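Category: Golf > Rules and Handicaps > Club Competitions

Relief from a temporary green at Nuneck

In the May medal at Nuneck, my ball came to rest on the old putting surface at the second hole, which was out of play. The flag was on a temporary green 60 yards short. My marker stated that I was required to take relief. I played the ball as it lay and signed for a 3. Is a penalty due?

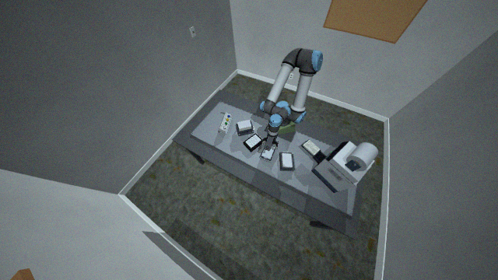 Last updated: 2023-12-23

Answer 1 (accepted)

A putting surface that is not in use for the hole being played is a wrong green. Under Rule 13.1f, a player whose ball lies on a wrong green must take free relief. The nearest point of complete relief is found, and the ball is dropped within one club-length of it, no nearer the hole. Playing from the wrong green carries the general penalty, which in stroke play is 2 strokes. The Committee should be informed of the score as returned.

Answer 2

We had the same thing at Aremar and no one was penalized. I would leave it.

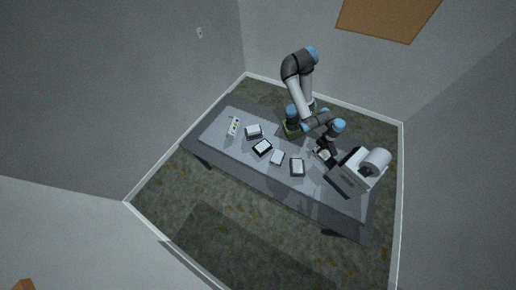 Single-arm robot on a gray table.

Answer 3

The practice described in Answer 2 should not be relied upon. Members should also consult the local rules on the card. At Makhubela, Local Rule 19 states that the old surfaces are to be treated as part of the general area while temporary greens are in use, and the ball may then be played as it lies. If Nuneck had such a rule in force, no penalty applies. The conditions for the Omen Trophy contain similar wording.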